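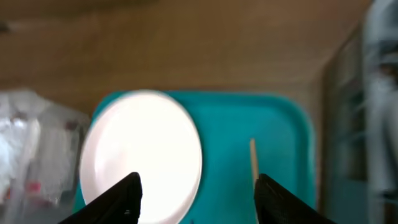 Kapitel 6: Wiederherstellungspunkte einrichten

Dieses Kapitel setzt voraus, dass Lunirix installiert ist und die Erstprüfung aus Kapitel 5 ohne rote Meldungen durchlief. Gelbe Meldungen dürfen Sie vorerst ignorieren. Das tun ohnehin alle.

Wiederherstellungspunkte sind Kopien Ihrer Dateien, die Lunirix in einem abgeschotteten Bereich ablegt, dem Tresor. Ein Schadprogramm, das Ihre Dokumente verschlüsselt, kommt an den Tresor nicht heran, sofern Sie ihm nicht selbst die Tür aufhalten (siehe Schritt 5).

Vor dem Beginn

Sie benötigen ein Konto mit Administratorrechten, ein externes Laufwerk mit mindestens 900 GB freiem Speicher und das Tresorkennwort. Das Tresorkennwort ist nicht Ihr Windows-Kennwort. Falls doch, ändern Sie jetzt eines von beiden.

6.1 Tresor anlegen

1. Schließen Sie das externe Laufwerk direkt am Rechner an. USB-Verteiler funktionieren meistens, bis sie es mitten in der ersten Sicherung nicht mehr tun.

2. Öffnen Sie Lunirix und wählen Sie Schutz > Tresor > Neu anlegen.

3. Wählen Sie das Laufwerk aus der Liste. Vorhandene Daten auf diesem Laufwerk werden gelöscht. Lunirix fragt deshalb zweimal nach, und beide Fragen sind ernst gemeint.

4. Vergeben Sie das Tresorkennwort. Es braucht mindestens 16 Zeichen. Der Name Ihres Haustiers mit angehängten Ausrufezeichen erfüllt die Vorgabe der Form nach.

5. Lassen Sie das Feld »Kennwort auf diesem Gerät merken« leer. Das Feld stammt aus Version 2 und blieb auf vielfachen Kundenwunsch erhalten.

6. Klicken Sie auf Anlegen und warten Sie, bis das Schloss-Symbol grün wird.

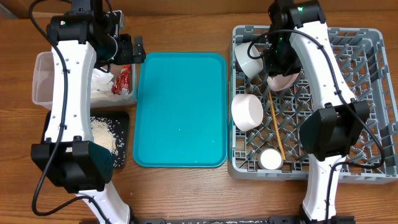 Achtung: Trennen Sie das Laufwerk nicht, solange das Symbol blinkt. Ein halb angelegter Tresor lässt sich weder öffnen noch reparieren, nur neu anlegen - und zwar ab Schritt 1.

6.2 Zeitplan festlegen

1. Wechseln Sie zu Schutz > Zeitplan.

2. Stellen Sie den Abstand ein. Voreingestellt ist ein Wiederherstellungspunkt alle 6 Stunden, aufbewahrt werden die letzten 3.

3. Legen Sie eine Uhrzeit für die Vollsicherung fest. Der Rechner muss dann eingeschaltet sein, was gegen 3 Uhr morgens erfahrungsgemäß selten der Fall ist.

4. Klicken Sie auf Übernehmen. Wer das Fenster über das Kreuz schließt, behält den alten Zeitplan.

Hinweis: Läuft auf demselben Gerät noch der Virenwächter von Komar, tragen Sie den Tresor dort unter Ausnahmen ein. Andernfalls prüfen sich beide Programme gegenseitig, mit großer Ausdauer und hoher Lüfterdrehzahl. Für Tultosmont ist kein Eintrag nötig.

6.3 Rücksicherung testen

1. Legen Sie eine Textdatei mit beliebigem Inhalt an und starten Sie unter Schutz > Jetzt sichern einen Durchlauf von Hand.

2. Löschen Sie die Textdatei und leeren Sie den Papierkorb. Nehmen Sie dafür bitte nicht die Steuererklärung.

3. Wählen Sie Tresor > Wiederherstellen, geben Sie das Tresorkennwort ein und markieren Sie die Datei.

Erscheint die Meldung »Prüfsumme abweichend«, wiederholen Sie den Durchlauf mit einem anderen USB-Kabel. Bleibt die Meldung bestehen, senden Sie das Protokoll über Hilfe > Bericht an Abbasi, unseren Servicepartner. Das Kennwort gehört nicht in den Bericht, auch nicht in das Feld »Sonstiges«.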